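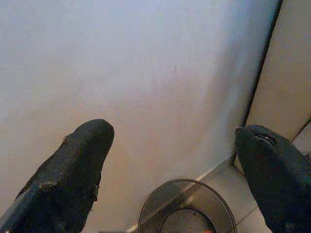
Bedroom cell, arms and grippers: monthly safety check
Checked by: Bernice Baidoo
Date: Tuesday, February 23, 2021
Copies to: Sibel Değirmenci, Baldur Ladefoged

Hi all, my comments run long this month, sorry! Skip to item 6 if you only care about the stop button.

1. Finger padding: FAIL
The left finger has a frayed bit on its inner side, a little below the tip. The right one has a small slit close to the tip. I know the Findard sheet says cosmetic wear is fine, but a ragged edge can catch on bedding, and I'd like new covers on both before the March block. Nassoro, do we have any left in the drawer?

2. Cable routing: PASS with comment
I moved both arms slowly through their reach and nothing pulled. Please keep an eye on the one that loops off the silver gripper, though. I'd feel better with one more clip on it.

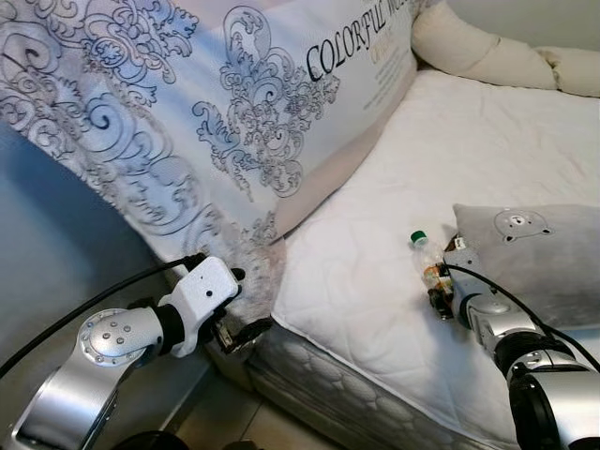 Left gripper on the pillow corner, right gripper beside the bottle.

3. Grip release on power loss: FAIL
This is the one from the incident report. Canan cut power during a pillow move and the left gripper stayed shut (it's supposed to go slack within 2 seconds). I repeated it 13 times on a folded towel and got 12 clean releases and one that hung on until I worked it loose by hand. One is plenty for me. No hands between the fingers until Gritivside has looked at it, please, even when the light is off!

4. Force limit on soft items: PASS
Set to 40 percent, same as last month. Somebody had taped a note over the dial and I took it off so we can read the number.

5. Loose items on the bed: comment only
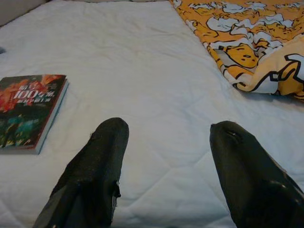 I go back and forth on this one. The routines need things to pick up, so a bare mattress is no use to us, but anything that isn't in the day's plan should come off before the arms are enabled. Books, blankets, whatever. Caps tight on bottles too. Baldur wants a written list on the door and I'm fine with that if he writes it.

6. Stop button: PASS
Works from both sides of the bed. The wall-side one is stiff and you have to really lean on it, so I've asked Ukumgate for a replacement.

7. Floor and walkway: PASS
Swept it myself.

Open from last time: the spare key for the cabinet. Sibel, is it still at the Değirmenci office?

Result: restricted use, slow speed only, until 1 and 3 are closed.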